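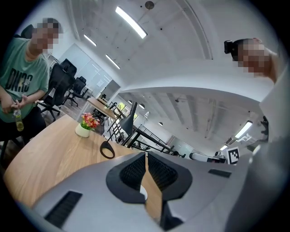

Bottle in hand, mint-green T-shirt.

Tridusen festival stool – quick review
September 11, 2025

Bought this for the Leite open-air season, mostly the long opera nights. Used it at 9 performances now so I think I can say something useful. Short version: good seat, annoying bag, would buy again at a lower price.

What it is: three-leg folding stool, fabric seat, shoulder bag. The Leite hillside is stone steps at the front and grass behind, unreserved, and the benches go to whoever queues earliest. I never queue early. So, stool.

Setup is fast. Pull legs, twist, sit. Takes seconds once you've got the twist the right way round (I had it wrong the whole first evening). Low enough that no one behind me complained, including during the dance double bill when everybody was craning.

Comfort. Fine for a first act. Fine for a second if there's a proper intermission. The contemporary music marathon ran well past midnight and by the end my lower back was done. No backrest, so what did I expect. The seat fabric doesnt sag, which my old Detard did after a single summer – that one ended up with me practically on the grass through a whole requiem.

Noise! Big one for me. The Detard creaked every time I breathed. This one is quiet. One small click from the hinge if you lean left, and I've only noticed it in the very soft bits. Solo cello, you will hear it. Brass, no.

On grass the feet sink a little after rain. Rubber caps are wide but not wide enough. On stone they grip well, even on the sloping bit by the side entrance. Lost one cap in the parking field, and the spare pack comes with 2, so that's sorted for now.

The bag is the weak part. Strap too thin, digs in on the walk up from the shuttle stop, and the zipper catches on the lining about every time. Program booklet fits in the outer pocket only if you fold it. I don't like folding them. Ushers at Leite let it through without fuss, but the Ivside hall made me leave it at the coat check – indoor venue, fair enough, check thier rules before you haul it over there. Twelve minutes in the line to get it back after the recital and I missed the early bus.

Compared with the Ivside rental cushions: cushions are softer, you carry nothing, but you still need a bench to put them on. If you only go to a concert or two a year just rent. If you have the season pass the stool makes more sense.

Good: quiet, quick, stable on stone, low.
Bad: bag, bag strap, zipper, wet grass.

Haven't tried it in cold weather yet. Taking it to the outdoor choir thing in November and will add a note if the fabric goes stiff or the hinge starts up.

Four out of five. Three for the bag by itself, no, two.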